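Erst rechnen, dann greifen

Was ein zweiarmiger Roboter am Packtisch kostet — und warum der Listenpreis dabei die kleinste Sorge ist

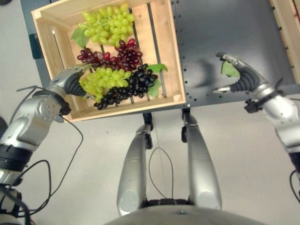 Angefangen hat es bei Nillberg mit einer Excel-Tabelle. Drei Spalten, viel zu optimistisch. Siiri Väisänen, Betriebsleiterin des Obstverpackers, hatte im April nur einen einzigen Posten eingetragen: Roboter, humanoid, ein Stück. »Danach kam die Nachlieferung«, sagt sie. Tisch, Hände, Ersatzfinger, Schulung, Versicherung. Strom sowieso.

Trauben sind ein undankbares Produkt. Weich, rund, jede Rebe anders. Für die ersten Versuche nimmt man deshalb Kunsttrauben, hell und dunkel, in einer Holzkiste auf einem Metalltisch mit Lochreihen. Nichts platzt, nichts schimmelt, der Tisch bleibt sauber. Nur sagt so eine Kunsttraube wenig darüber, wieviel Druck eine echte verträgt. Wer ein Angebot auf Basis solcher Versuche unterschreibt, sollte sich eine zweite Runde mit Ware aus dem Kühlhaus in den Vertrag schreiben lassen. Nillberg hat das getan. Im zweiten Anlauf.

Die Hände also. Bei den meisten Anbietern ein eigener Posten, gern auf Seite 9 des Angebots. Schwarze, gerippte Finger, die sich um eine Traube legen, sehen robust aus, sind aber Verschleißteil. Zikus, der Integrator, kalkuliert einen Wechsel alle 2000 Betriebsstunden. Peixoto, der Mitbewerber, alle 1000, dafür ist der Satz billiger. Auf dem Papier kommt fast dasselbe raus. In der Halle nicht — jeder Wechsel heißt Stillstand, und Stillstand steht in keinem der beiden Angebote.

Heikki Riihimäki hat bei Morkolell schon mehrere Anlagen eingekauft und berät inzwischen auch kleinere Betriebe. Sein Rat: Nicht nach Griffen pro Minute fragen. Nach Griffen pro Schicht. Und was passiert, wenn nur ein Blatt zwischen den Fingern hängt statt der ganzen Traube? Zählt das als Griff? »Da wird es in Verkaufsgesprächen oft still«, sagt er.

Zweite Frage: Brauchts wirklich zwei Arme? Der eine hält, der andere sortiert Blätter aus, das leuchtet ein. Der Aufpreis auch, leider. Für reines Umsetzen von Kisten rät Riihimäki zum einfachen Arm auf festem Sockel. Für gemischte Kisten, helle und dunkle Sorten durcheinander, würde er die teurere Lösung wenigstens testen. Mieten, nicht kaufen. Drei Monate, Kündigung schriftlich fixiert.

Dann die Kabel. Klingt banal, ist es nicht. Wer den Tisch umstellt, muss neu verlegen, und lose Schlaufen am Handgelenk gehören vor der Abnahme besprochen. Bei Nillberg kam der Posten Kabelführung erst nach dem ersten Rundgang mit der Arbeitssicherheit dazu. Eine halbe Seite Nachtrag, freundlicher Ton, saftiger Preis.

Väisänens Tabelle hat heute 40 Zeilen. Ganz unten eine Reserve, die sie anfangs für übertrieben hielt und die zur Hälfte schon verplant ist. Software-Updates, vor allem. Die sind im ersten Jahr inklusive, danach gilt die Preisliste — und die gibt es auf Anfrage. Sie hat angefragt, zweimal sogar.

Gekauft ist noch nichts. Die Miete läuft, das Team übt, und die Entscheidung zwischen Zikus und Peixoto soll fallen, bevor die Ernte anläuft. Väisänen tendiert zu den haltbareren Fingern. Der Controller tendiert zum anderen Angebot. Nächster Termin: der Test mit echter Ware, eine helle Sorte zuerst, dann die dunkle. Die Kisten dafuer sind bestellt.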